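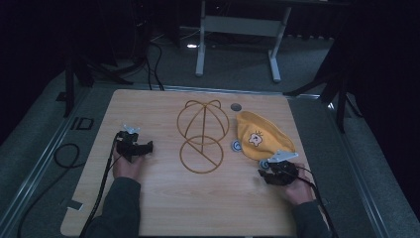 Visit to the Praver Hat and Knitwear Workshop, Pametwood

In October, members of the Nivdale Textile Society visited the Praver workshop in Pametwood, where knitted hats are finished, checked and prepared for sale. The group was received at 9:30 in the morning by Boyang Shi, head of finishing, who led the tour through each department.

Children's hats

The first part of the visit dealt with the children's range. Members were shown a mustard-yellow knit beanie with a small embroidered patch, a white bear face with a small tuft like a crown. It was laid out on a light wooden tabletop beside the wire frame used for shaping hats. The frame is made of thin tan-brown wire and collapses flat. Its upper section is domed, with two small loops at the top that look like ears, and a ring forms the lower section.

Mr. Shi explained that a beanie packed flat tends to lose its crown, and that shops have asked for a light support that can be mailed in the same envelope. The workshop orders its frames from Ebrahimi in lots of 500. Several members asked whether the wire might mark a fine yarn. Mr. Shi replied that it had been tried on the softer wools without complaint, although the loops must be eased in slowly — a snagged stitch at the crown is hard to repair.

Knitting and storage

The group then moved to the knitting floor, where output in the weeks before winter reaches 2,000 hats. Yarn is stored by dye lot on open shelves, and any cone weighing under 50 grams is set aside for patches and trim.

Discussion

The visit closed with tea and a discussion of washing instructions, which took up the better part of 30 minutes. The Society thanks Praver for its hospitality. Members wishing to borrow the sample cards should apply to the Nivdale office.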